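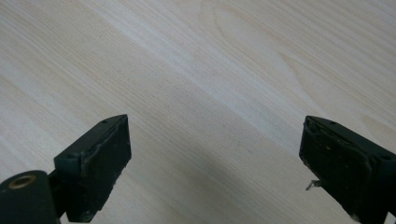
**Was ist eigentlich Inflation?**

Inflation bedeutet, dass viele Dinge nach und nach teurer werden. Für dasselbe Geld bekommt man dann weniger als früher.

Das Wort kommt aus dem Lateinischen und heißt so viel wie »Aufblähen«. Wenn nur ein einziges Ding teurer wird, zum Beispiel Erdbeeren nach einem kalten Frühjahr, ist das noch keine Inflation. Dann ist eben eine Sorte Obst knapp. Von Inflation spricht man, wenn die Preise insgesamt steigen: für Essen, Kleidung, Miete, Busfahrkarten, Friseur und vieles mehr. Manche Preise steigen dabei stark, andere kaum, und einzelne können sogar sinken.

## Ein Beispiel mit Brötchen

In der kleinen Stadt Gotby gibt es eine Bäckerei. Sie gehört Jarmila Halás. Ein Mohnbrötchen kostet bei ihr 50 Cent. Inês geht in die dritte Klasse und hat 2 Euro in der Tasche. Dafür bekommt sie 4 Mohnbrötchen.

Einige Zeit später kostet das Mehl mehr. Auch der Strom für den Backofen ist teurer geworden, und die Verkäuferin bekommt mehr Lohn. Frau Halás rechnet nach und schreibt einen neuen Preis auf das Schild: 60 Cent. Inês hat wieder 2 Euro dabei. Jetzt reicht ihr Geld nur noch für 3 Brötchen, und sie behält 20 Cent übrig.

Die Münze ist dieselbe geblieben. Auf ihr steht immer noch eine Zwei. Man kann mit ihr aber weniger kaufen. Fachleute sagen dazu: Die Kaufkraft ist gesunken. Kaufkraft ist die Menge an Dingen, die man für eine bestimmte Summe Geld bekommt.

## Warum steigen Preise?

Dafür gibt es verschiedene Gründe. Oft kommen mehrere zusammen.

**Die Herstellung wird teurer.** Wer etwas herstellt, muss vorher selbst einkaufen. Die Firma Multex näht Regenjacken. Sie braucht dafür Stoff, Garn, Reißverschlüsse, Strom und Menschen, die an den Maschinen arbeiten. Wenn der Stoff teurer wird, kann Multex weniger verdienen oder den Preis der Jacken erhöhen. Viele Firmen erhöhen den Preis.

**Viele wollen dasselbe kaufen.** Das nennt man Nachfrage. Was es zu kaufen gibt, heißt Angebot. Ist die Nachfrage groß und das Angebot klein, steigt der Preis. Taner Tuncer verkauft Fahrräder. In einem warmen Juni kommen so viele Leute in seinen Laden, dass er kaum noch Räder hat. Rabatte gibt er in diesem Monat keine. Wenn die Menschen in einem ganzen Land mehr kaufen wollen, als hergestellt werden kann, steigen die Preise an vielen Stellen gleichzeitig.

**Es ist sehr viel Geld im Umlauf.** Stell dir vor, jeder Mensch im Land hätte über Nacht doppelt so viel Geld. In den Läden lägen aber genauso viele Brote und Jacken wie gestern. Reicher wären die Leute damit zusammen nicht. Sie würden mehr bezahlen wollen, und die Verkäufer würden höhere Preise verlangen.

## Wie misst man das?

Niemand kann sich alle Preise merken. Deshalb gibt es den Warenkorb. Das ist kein echter Korb, sondern eine lange Liste. Auf ihr stehen Dinge, die Familien häufig kaufen oder bezahlen: Milch, Schuhe, Benzin, Kinokarten, Miete, Zahnpasta. In Deutschland kümmert sich das Statistische Bundesamt darum. Jeden Monat werden die Preise neu erfasst und mit den Preisen vom gleichen Monat des Vorjahres verglichen.

Wichtige Dinge zählen in der Liste mehr als unwichtige. Für die Miete geben die meisten Familien viel Geld aus, für Radiergummis wenig. Wird die Miete teurer, merkt man das im Ergebnis deutlich. Werden Radiergummis teurer, merkt man fast nichts.

So kann man rechnen: Ein kleiner Warenkorb hat im letzten Jahr 200 Euro gekostet. In diesem Jahr kostet er 202 Euro. Das sind 2 Euro mehr. Auf 100 Euro kommt also 1 Euro dazu. Die Inflationsrate beträgt 1 Prozent.

## Ist Inflation schlimm?

Ein bisschen Inflation ist normal. Die Europäische Zentralbank in Frankfurt passt auf das Geld der Länder auf, die den Euro haben. Sie möchte, dass die Preise nur langsam steigen.

Wenn die Preise langsam steigen und die Löhne auch, kommen die meisten Menschen gut zurecht. Schwierig wird es, wenn die Löhne stehen bleiben. Obed Aidoo fährt einen Lieferwagen und bekommt jeden Monat gleich viel Lohn. Für den Wocheneinkauf seiner Familie hat er 70 Euro eingeplant. Werden Nudeln, Käse und Äpfel teurer, muss er etwas weglassen oder mehr ausgeben. Das Geld dafür fehlt ihm dann an einer anderen Stelle.

Auch wer spart, spürt die Inflation. Liegt Geld lange in der Spardose, wird es zwar nicht weniger, aber man kann später weniger damit kaufen. Auf der Bank bekommt man manchmal Zinsen. Das ist Geld, das die Bank für das Ersparte bezahlt. Sind die Zinsen höher als die Inflation, wächst die Kaufkraft. Sind sie niedriger, schrumpft sie.

Wer Schulden hat, kann von der Inflation einen Vorteil haben. Beatriz Carrilho hat sich Geld geliehen und das Café Falcão eröffnet. Die Summe, die sie zurückzahlen muss, ist fest vereinbart. Nimmt sie nach ein paar Jahren mehr Geld für Kakao und Kuchen ein und sind ihre Kosten nicht genauso stark gestiegen, fällt ihr das Zurückzahlen leichter.

## Wenn die Preise rasen

Manchmal gerät die Inflation außer Kontrolle. In Deutschland war das im Jahr 1923 so. Am Ende kostete ein Brot viele Milliarden Mark. Viele Arbeiter bekamen ihren Lohn täglich und gaben ihn sofort aus, denn wenige Stunden später war er weniger wert. Ersparnisse, für die Familien lange gearbeitet hatten, waren nichts mehr wert. Eine so starke Inflation heißt Hyperinflation. Im November 1923 wurde eine neue Währung eingeführt, die Rentenmark.

## Und wenn alles billiger wird?

Das gibt es auch. Es heißt Deflation. Zuerst klingt das gut. Viele Menschen warten dann aber mit dem Einkaufen, weil sie hoffen, dass die Sachen bald noch weniger kosten. Die Möbelfabrik Zurdale verkauft dann kaum noch Schränke. Sie verdient weniger und muss vielleicht Leute entlassen. Diese Leute haben weniger Geld und kaufen ebenfalls weniger. Deshalb wollen Zentralbanken auch keine Deflation.

## Zum Ausprobieren

Frag deine Großeltern, was eine Kugel Eis gekostet hat, als sie so alt waren wie du. In Deutschland haben sie damals mit Mark und Pfennig bezahlt. Frag auch, wie viel Taschengeld sie bekommen haben, und rechne aus, wie viele Kugeln sie dafür kaufen konnten. Dann machst du dasselbe mit deinem eigenen Taschengeld und dem Preis in deiner Eisdiele.

## Wörter zum Nachschlagen

- **Angebot:** alles, was verkauft werden soll
- **Deflation:** die Preise sinken insgesamt
- **Kaufkraft:** was man für eine bestimmte Summe bekommt
- **Nachfrage:** alles, was Menschen kaufen wollen
- **Zinsen:** Geld, das man für geliehenes oder erspartes Geld bezahlt oder bekommt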